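FOR IMMEDIATE RELEASE

Pliltari Tea Opens Second Tasting Room in Sturkville

STURKVILLE — Feb 21, 2024 — Pliltari Tea, the loose leaf seller on Mittal Street, opens a second tasting room this week. Bigger room, longer hours, same teas. Doors open at 9 a.m. daily, closed Mondays.

The new space is in the old Dalturer shoe store, empty since October. Seats for 73. Walk-ins welcome, groups please call ahead.

"People kept asking for somewhere to sit down," said owner Lucrezia Ferri. "The first shop has a counter and a bench. Thats it. Now they can stay an hour and try two or three teas side by side."

On the menu — green, oolong, black and a short list of herbals. Toast and rice cakes from the kitchen. No coffee, sorry. Around 500 tins of the winter blend are set aside for opening week, one per customer while they last.

Brewing classes

Free short classes run twice a day through the first week, led by tea buyer Kasun Bhattacharjee. Topics include water temperature, steeping times and how to store leaves at home. Gooseneck kettles are used for the pouring part, and beginners are welcome. Sign up at either shop, no phone bookings for classes.
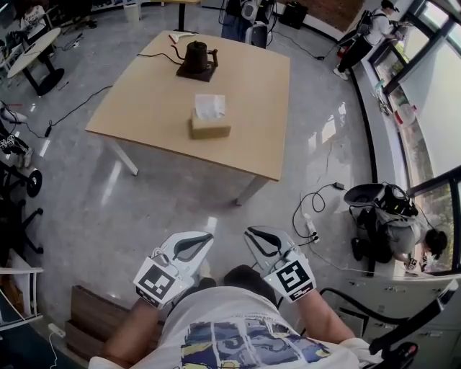
Parking and Access

Street parking on Mittal, free after 5 p.m. Step-free entrance on the alley side. Bike racks out front — more coming in spring.

Press contact

Lucrezia Ferri, Pliltari Tea, Sturkville. Interviews and tastings for press can be aranged any morning before opening.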